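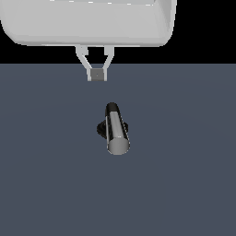

The shiny cylinder lying on the plain floor, gripper over it.

Does a simulation-only grasping result mean anything?

wamstead_lurker

I help choose which methods our lab spends bench time on, and I keep being sent the same write-up. It claims a grasp policy trained entirely in simulation "transfers robustly". The pictures I'm posting are renders of the sort of setup it uses. The headline number comes from 533 simulated trials, and the comparison with a real arm is one paragraph near the back with no failures listed. The object set is small and the floor has no texture at all. Am I being unfair in thinking this shows the policy can grasp things in Liris and nothing more? My supervisor calls me a pessimist. I would like something better than a hunch to take into our next planning meeting.

greyfloor

You're not being unfair, but you're picking on the wrong bit. The plain floor doesn't bother me much. If the policy works from object pose and never sees pixels, you could paint the floor tartan and get the same answer. Check that first, it should be in the methods section.

What would bother me is contact. A polished cylinder on its side is a nasty thing to pick up with two fingers, and whether it rolls or gets squeezed out depends heavily on the friction value somebody typed in. Did they vary it? If every trial used one value, 533 is a big number that tells you very little. You've got one experiment run many times.
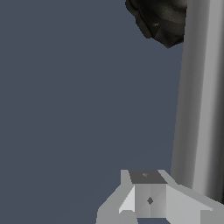
Looking past the gripper to the pole and a dark, lumpy shape.

Irregular shapes raise another problem. Many simulators swap a bumpy mesh for a simplified hull when working out collisions, so what you see rendered may differ from what the fingers touch. Ask for the collision meshes. If they won't share them I'd stop reading.

We tried something similar with the Ouellet benchmark in March. Training on 300 randomised scenes looked splendid until we changed the finger pads. I wouldn't trust any transfer claim that hasn't had the hardware altered at least once.

tinplate

sim is fine, everyone uses it, real robots are slow and break. you'd be there till Christmas doing 500 real grasps. just try it

vimamell_user

The post before mine is a bit breezy, though there's a point in it: a cheap test beats a long argument. Take 2 objects from their set, one easy and one awkward, and write down what you'll count as a success before you start. "Lifted and held" and "touched and nudged upwards" get muddled in these write-ups all the time.

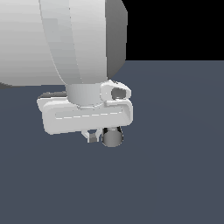
Side view of the arm and gripper, clear floor underneath.

I'd also want to know the starting poses. If the arm always begins in a similar place with open floor beneath it, the approach is the easy part and the policy may have learned very little about getting there. Vimamell lets you scatter the start pose with one setting, so there's no great cost in checking. Run it with the scatter on and off and compare the two rates. If the authors publish only one of them, email and ask for the other. I did that with a different group and got a spreadsheet back the same afternoon, failures included.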